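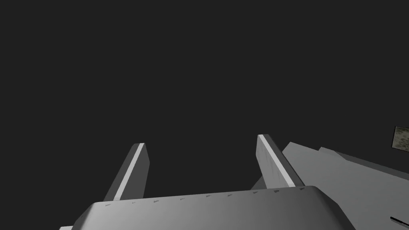
Dernière modification de la page : avril, 16 h 42

Forum des adhérents -- Bibliothèque associative Girkar
Sujet : Durée de prêt des ouvrages reliés

svenja.ortner
Mesdames, Messieurs,
Le nouveau règlement ramène le prêt des ouvrages reliés de quatre à deux semaines. Je souhaiterais connaître l'avis des adhérents avant la réunion du conseil. Le texte est affiché à l'accueil de l'annexe Prultgate.
Cordialement,
Svenja Ortner

lecteur_364
Madame,
Je suis défavorable à cette mesure. Un volume de 364 pages ne se lit pas en deux semaines lorsque l'on exerce une activité professionnelle. Le renouvellement en ligne demeure en outre impossible pour les titres réservés.

M. Hirose
Je me permets d'exprimer un avis contraire. J'ai attendu 20 semaines le second tome d'une histoire des canaux -- dont un seul exemplaire figure au catalogue. Une rotation plus rapide servirait l'ensemble des adhérents.

lecteur_364
Le cas cité relève de la politique d'acquisition. Il conviendrait d'acheter un deuxième exemplaire des titres les plus demandés.

calix
Serait-il envisageable de réserver le délai court aux seuls ouvrages faisant l'objet d'une réservation ? L'article 2 du règlement précédent le prévoyait déjà.

M. Hirose
Cette rédaction me conviendrait, à condition que l'emprunteur soit averti par courriel.

svenja.ortner
La proposition de calix sera transmise au conseil. Les observations écrites peuvent encore être déposées à l'accueil.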